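Kartini Gunawan has given the open-day talk often enough to know which question comes first. "They ask if it can fix their laptop," she says. "I tell them it works on old desktops – and so, most weeks, do I."

The Jernska demonstration drew 312 visitors in September. The room holds 300.

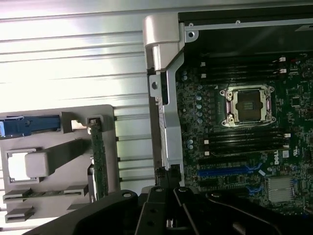 At the board: the gripper next to the empty processor socket.

Gunawan is fond of memory slots, which she calls "the rudest part of any computer." People push until something clicks. "Try explaining 'until something clicks' to an arm," she says. Her colleague Bodnár did try, and has since moved to scheduling. 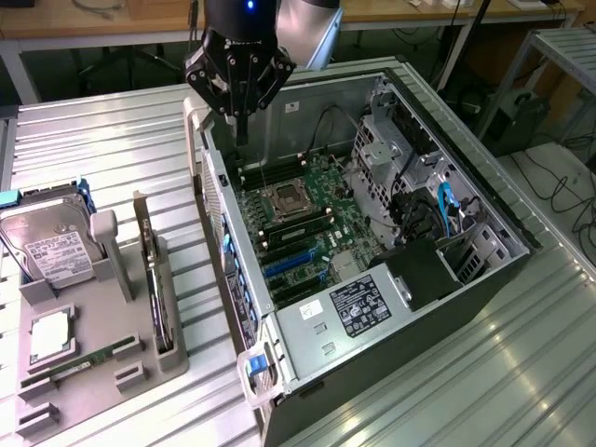 Kitel Group – Assembly and Repair Robotics

Parts wait in a gray printed fixture beside the case, a processor and a hard drive among them. Did the crowd enjoy it? "Two people clapped," Gunawan says. "One of them was my mother."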